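Joint sealant is a small line in most floor budgets, and it accounts for a large share of the repair calls. At the Udstead depot, poured in May, 14 of the 111 control joints had opened at the edges within two seasons.

The slab itself was sound. Shrinkage had continued after the filler went in, and the filler – a semi-rigid type – had pulled away from one face.
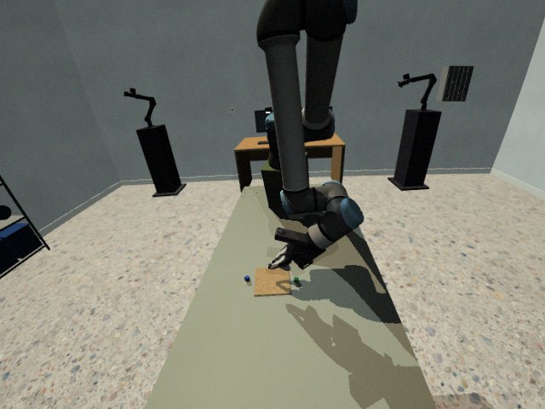

By Veronika Bozsik

Waiting longer before filling is the usual remedy. Imre Vincze, who inspected the depot, prefers to saw the joints early, leave them open under foot traffic, and fill them as late as the schedule allows. Forklift routes are the exception. Hard wheels chip an open edge quickly, so those joints are filled first and topped up later.

Udstead has since refilled 8 joints along the main aisle. The remainder are due next spring.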